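Home | Projects | Reports | About the course | Contact

Visit report: open day at Dredstead
Kanchan Gautam, second-year project group
Jul 5, 2026

14 shares | 2 comments

Purpose of the visit

Our group project is about how a robot arm should be set up to work in an ordinary kitchen. By the spring we had read a fair amount but had only seen arms bolted to benches in the teaching lab. Kvido Trnka, who supervises the project, suggested we go to the open day at Dredstead, where one of the units has been fitted out as a kitchen for demonstrations. Four of us went and I took the notes.

The open day had three parts: a short talk, a session in the kitchen, and time for questions. The talk was given by a company called Thakur, which makes fixings and cable guides. It lasted 30 minutes. Most of it covered mounting, and it was more useful than we expected. The speaker said that most of the faults they get called out for are in the cables and connectors.

The kitchen session

The kitchen is laid out much like one in a flat, with the counter left full of the things people keep on a counter. We had assumed it would be cleared for the demonstration. The staff said they had stopped clearing it last October, as results from a bare worktop told them very little about a real one.

The arm reaches down to the counter from above. In our own drawings we had put the base on the worktop, at the back, and it took up nearly as much room as a microwave. Mounting it higher leaves the surface free, but the arm then has to come down between tall items without touching them. We were told that the planning software, Prukerano, keeps a list of objects and a safe distance for each one. The distance used on the day was 70 mm. 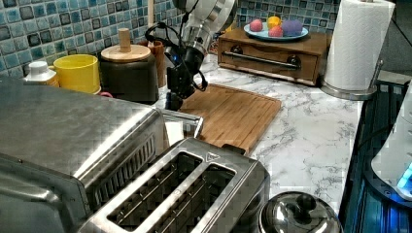

We asked how the safe distance is chosen. The answer was that it starts large and is reduced over many runs until the operators are no longer comfortable with it. There is no formula. Kvido pointed out that this would be hard to defend in a written report, and the staff agreed – they are working on a better method but had nothing to show yet.

Shiny surfaces came up several times. Steel and glazed tiles reflect the room lights, and the vision system can read a reflection as an edge. Their way round it is to take readings from more than one position and throw out anything that moves when it should not. This is slow. We had planned to use a single fixed camera and will now need to look at that again.

Cables were the other subject. A loop has to be long enough for the wrist to turn fully but short enough not to catch on anything standing on the counter. Thakur sells a sprung guide for this called Zitach. We could not find out the price, so it is not in our budget table.

Figures we were given

Runs logged in the kitchen since it opened: 1,019
Runs stopped by an operator: 556
Safe distance on the day: 70 mm

Over half of the runs were stopped by hand, which surprised us. The staff explained that operators are told to stop early if they have any doubt, and that a stop is not recorded as a fault. We did not see a breakdown of the reasons.

Changes to our project

We will move the base off the worktop in the next set of drawings and check whether the frame in the teaching lab can carry the load. The test layout will have everyday items on it from the first run. Stops will be logged with a reason, chosen from a short list, so that we can sort them afterwards.

We still have to settle the camera position. Kvido has asked for a one-page note on this before the drawings are redone.

2 comments | Share this report

Back to top | Contact the project office | © Student Project Reports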